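Kapitel 4
Was Stoffe zusammenhält: Faser, Faden, Fläche

Fahren Sie einmal mit dem Daumen über Ihren Ärmel, erst längs, dann quer, dann schräg. Sie werden merken, dass derselbe Stoff in jeder Richtung anders nachgibt - und schon sind Sie mitten in der Textilkunde! Schräg zum Fadenlauf dehnt sich ein Gewebe am stärksten, weil sich die Fadenkreuzungen dort verschieben wie die Ecken eines Scherengitters. Schneiderinnen nutzen das seit Generationen, wenn sie einen Rock so fallen lassen, dass er sich um die Hüfte legt.

Jedes Gewebe besteht aus 2 Fadensystemen. Die Kette ist auf dem Webstuhl gespannt, der Schuss wird quer eingetragen. Mehr braucht es nicht, und doch verzeichnet das Musterbuch der Weberei Penry, aus dem wir in diesem Kapitel immer wieder schöpfen, 409 Bindungen. Beca Wogan hat sie für uns durchgesehen und 37 ausgewählt, die sich im Unterricht auf einem einfachen Rahmen nachweben lassen. Probieren Sie wenigstens die Leinwandbindung und einen Köper aus, bevor Sie weiterlesen.

Bei Wohntextilien kommt die Oberfläche hinzu. Wird ein Gewebe geraut, stehen feine Faserenden ab, Luft bleibt dazwischen hängen, und der Stoff fühlt sich wärmer an. Glattes Leder verhält sich ganz anders - mehr dazu in Abschnitt 4.3.
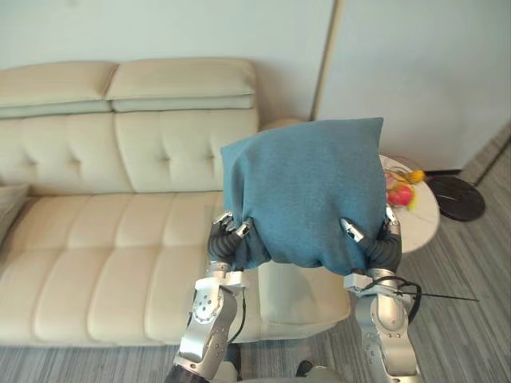
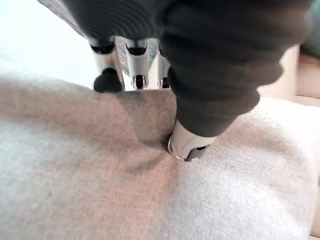
Abb. 4.1 Textilien im Wohnbereich. Erstes Bild: Kissen mit gewebter, leicht flauschiger Oberfläche vor einem Ledersofa. Zweites Bild: weicher, hellgrauer Stoff aus der Nähe.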